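About Mirstead

Mirstead is a materials recovery company. We buy end-of-life electric vehicle packs and production scrap from cell makers, process them at our own plant, and sell the recovered metals back into the supply chain. The company was set up to handle one material stream, lithium-ion, and has kept to it.

What we process

We accept full packs, modules and loose cells in nickel-based and iron phosphate chemistries. Electrode scrap is accepted on rolls or in drums. Lead-acid and nickel-metal hydride units are declined at the gate and returned at the shipper's cost. Damaged or recalled packs are accepted under a separate agreement and must travel in approved packaging.

Each incoming pack receives a record in Kettani, our tracking system. The record holds the pack serial number, declared chemistry, state of charge on arrival, gross weight and final disposition. Suppliers with an account can view their own records and download certificates of recycling once a lot is closed.

How the plant runs

Packs are discharged to a safe voltage before the cover is opened. Energy taken out during discharge is fed to the plant's own supply. Modules are then removed, and wiring, busbars, cooling plates and enclosures are sorted for sale to metal processors.
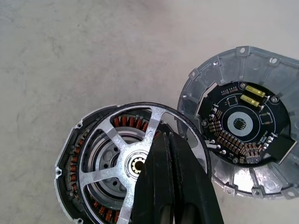

Modules go to a shredding line that operates under inert gas. The output is separated into plastics, copper and aluminum foil, and black mass. Solvent vapor is condensed and collected. Black mass is dried, sampled and bagged, and every lot is assayed for nickel, cobalt, lithium and manganese before it leaves the building. Assay results are shared with the supplier when the contract pays on metal content.

The plant has 2 shredding lines. Rated capacity is 29 metric tons of modules per day. In the last full year we closed 1,584 supplier lots.

Onside collection

Onside is our collection service for dealers, body shops and dismantlers that hold small quantities. We supply the container, the labels and the shipping papers, and our carrier picks up on a fixed route. The service currently covers more than 200 sites. Sites that fall outside a route can still ship to us directly using the packaging guide.

Filer plant

All processing takes place in Filer. The site includes receiving, discharge, dismantling, shredding, a laboratory and a covered storage yard with fire separation between bays. Storage limits are set by permit and are checked against Kettani at every shift change. Receiving closes for annual maintenance in May, and suppliers are told the dates in advance.

Terms

The current supplier terms took effect on Jan 1, 2025. They replace all earlier price schedules and apply to full packs, modules and scrap. Copies are available from the supplier desk on request, along with the acceptance specification and the packaging guide.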